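Handout 7: Bins, Totes and the Stuff We Put in Them
Intro to Storage and Order Picking, Etmont evening course

Bring this one with you in June, I'll refer back to it when we do the shelving plan.

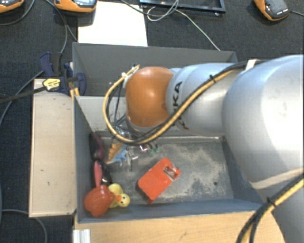 1. Look at the floor of the bin first

When I walk into a stockroom I go straight for the bin floors, before the labels, before the shelves, before anybody has offered me coffee. A gray bin with a scuffed, dusty-looking floor is completely normal and I wouldn't throw it out! Pale patches and scratches are surface wear. What I do care about is cracks, sharp burrs and anything sticky. Run a gloved hand over it. If the glove snags, the bin goes on the repair cart.

Holes are a separate question. Some bins have them by design (drainage, mounting, whatever the maker had in mind) and some have them by accident. Check the edge: clean and round is usually fine for boxed goods. Just don't put loose screws in there, please.

2. One box in a big bin

People hate seeing a single red-orange box lying at an angle in a bin with all that floor left over. It looks like a waste. I used to feel the same way, and at Gellberg I spent a whole afternoon squaring things up against the walls so it would look nice on the walkthrough. Then the pickers told me they couldn't get their fingers behind anything. Leave a gap! A box out toward the middle can be grabbed from any side, and a bright one on a dark gray floor is about as easy to spot as it gets.

Boxes with a recess or an opening at one end need a little more thought. I store them with the opening up or to the side, never face down, and I don't stack anything heavy over that end.

3. Open-top or lidded?

Open-top if you reach in all day. Lidded if it sits for weeks. The Dalier storeroom we use for practice has 440 bins, nearly all open, and the dust is the price we pay. We wipe 11 a night and that keeps us more or less ahead of it.

4. For next time

Read the Twal packing sheet, both sides. Pick one drawer or bin at home, empty it, and write down what was at the bottom. Then put it back so you can reach every item with one hand, and note what you had to take out to get there.

Gloves are in the cabinet by the door. Bring your own if you have small hands, the ones we've got are huge.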